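Print this article | E-mail to a friend

THE LONG WAR FOR VAKWOOD

Six players, one forest, and a campaign that will not end. Notes from a long weekend of cardboard and bad coffee.

13 Jul 2006

Two in the morning and the Lavico player has just lost his entire supply line. Doesn't say a word. Reaches for the crisps. Picks up the dice again.

I'd come for one evening. Stayed three nights. That's Vakwood for you – or so they told me at the door, and I smiled politely and assumed they were exaggerating.

Quick background for anyone who's missed it. Vakwood is a home-made wargame campaign, never published, never likely to be. One very large map of a forest, four powers squabbling over it, rules held in a ring binder which has been rewritten so often the page numbers repeat. Lavico has the river towns and the money. Çınar has the high ground and the best archers. Zondier has horses, and nowhere decent to ride them. The fourth power is the forest itself, run by whoever is refereeing, and it wins more often than the other three put together.

The referee, and the man to blame, is Ataberk Kılıçarslan. Quiet, tall, writes everything in pencil. He started the thing in March of a wet year with two school friends and a borrowed set of Napoleonics, green cavalry standing in for elves. The elves have gone. Most of the cavalry is still on the table, repainted twice.

"I wanted a map where you could get lost," he tells me. "Every game I owned, you could see the enemy from turn one. Where's the fun in that?"

So you can't see the enemy. Each side writes orders on slips and hands them over, and Ataberk moves the real pieces on his own copy of the map behind a screen. What goes on the big table is only what you've been told. Scouts lie, or get it wrong, or arrive a day late. On my first night the Çınar player spent four turns carefully surrounding a wood with no one in it. She took it well. Better than I would of.

How a turn works

Slips in. Weather card. Ataberk disappears behind the screen and there's a lot of rubber noise. Then reports come back, one to each side, written in the voice of whatever tired captain is supposed to be sending it. These are the best thing in the game. Some are funny. One I read was three lines long and ended in the middle of a word, and the table went very quiet.

Battles get fought out with figures if both sides agree. If they don't, it's one chart and two dice, over in a minute. Most of the regulars prefer the chart now. Old hands, short on time, kids asleep upstairs. The newer ones want their painted regiments out and quite right too.

The cards

Of which there are 612. Weather, rumours, sickness, harvest, a few dozen simply marked "Nothing" which are somehow the worst ones to draw. All drawn by hand at first, then photocopied, then typed up properly when the originals started to go soft at the corners. There's a standing arguement about whether the rumour deck should be thinned. Zondier says yes. Zondier has been betrayed by the rumour deck more than anybody.

My advice, if you're building your own: sleeve them. Sleeve them early. Cheap sleeves are fine. And number the backs in pencil so you can tell when one's gone under the sofa.
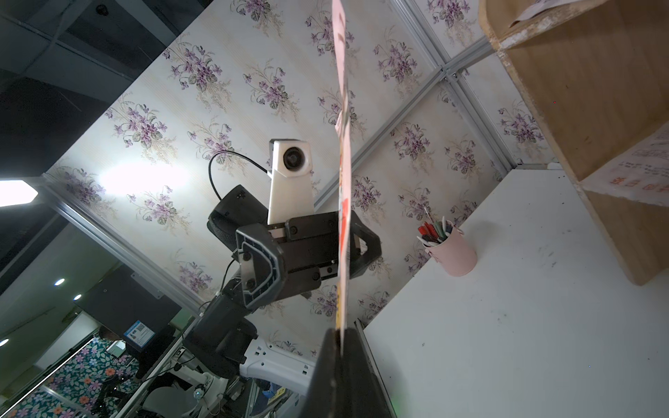
What it costs

Less than you'd think. The figures are second-hand, plastics mainly, plus some old metals from bring-and-buy stalls. Ataberk reckons his own army owes him less than one of the big boxed sets. The map is lining paper glued to board and varnished, in 13 sections so it goes in the back of a small car. Hills are cork tile. Trees are the real expense – 2,000 of them, all bought in bags and all rebased on washers so they don't fall over when someone leans across for a biscuit.

Time is another matter. The current war is on turn 29. A turn takes an evening if everyone's slips are in, two if they aren't, and they aren't.

Could you run it at home?

Yes, smaller. Two powers and a referee. A map the size of a tea tray, a dozen units each, and slips of paper. Keep the screen, keep the reports, drop nearly everything else. I tried it the week after with my brother and a neighbour. We lasted five turns and I lost an army in a bog I had drawn myself. We're playing again soon.

As for the big war, Lavico never got that supply line back. I rang to ask. He's hiring Zondier horses to go and look for it, and paying in advance, which everyone agrees is a mistake.

READER COMMENTS

Played in the first Vakwood war as Çınar. The bog is real. Do not go in the bog. – hexgrid_pete

Any chance of the rules being put up somewhere? Even a scan of the binder would do me. – Marrow

Washers for trees, yes!! Been using pennies like an idiot. Same height, more money. – Old Grognard

Two dice and a chart for a battle isn't wargaming, sorry. Get the figures out. – Dunstable Dave

@Dave you've never had to pack up at midnight with a baby crying then – hexgrid_pete

Print this article | E-mail to a friend

RECENT FEATURES

Painting horses without losing the will to live
Hidden movement: five ways to do it
Cork, foam or plaster? Hills on the cheap
The bring-and-buy survival guide
Solo campaigns for wet weekends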